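Updated March 2025

# Growing cactus cuttings in a dry garden

Columnar cactus roots well from cuttings if you let the cut end heal first. I grow mine on the Haltside block, where the soil is stony and the wind blows most of the year.

## Take the cutting

Pick a healthy arm and cut straight across with a clean saw. Wear leather gloves and wrap the arm in old carpet before you lift it. Trim the rim of the cut at an angle so the middle doesn't pull inward as it dries.
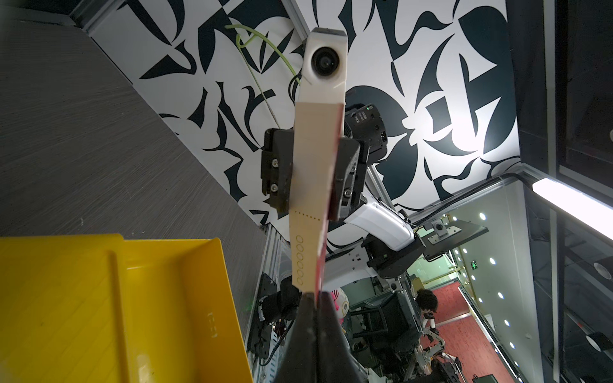
Stand the cutting in the shade for two to three weeks. Thick pieces need longer. Don't water it.

## Prepare the hole

Dig to 30 cm and mix the soil with coarse sand, half and half. Rangel gravel works too, but rinse the salt out of it.
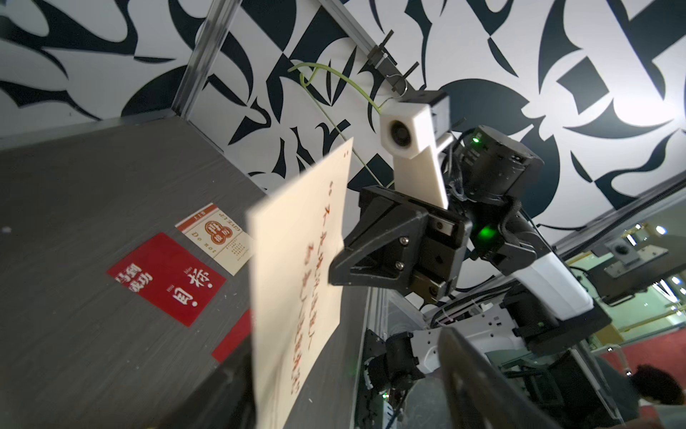
Set the cutting 10 cm deep, no more, and tie it to two stakes with strips of cloth. Wire cuts into the skin. Face the same side to the sun as before, or it may scorch.

## Watering

Leave it dry for the first week, then give it one litre every 10 days.
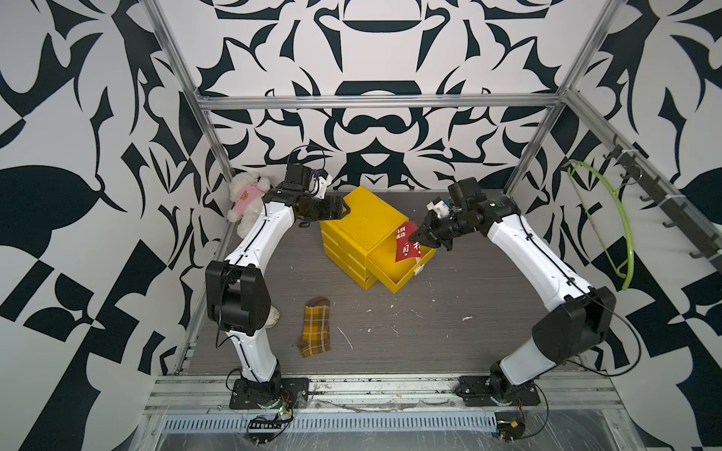
Stop if the base goes soft or changes colour. You can usually save the top by cutting back to firm green flesh and starting again. I planted a row in December and the ones nearest the downpipe rotted.

Check the ties after strong wind. Once the cutting resists a gentle tug, take the stakes away.

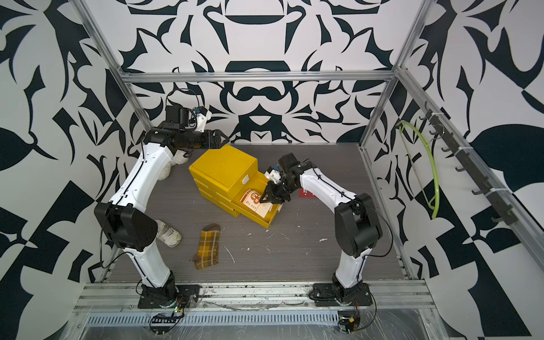

*Two arms at the yellow drawer unit, lower drawer open.*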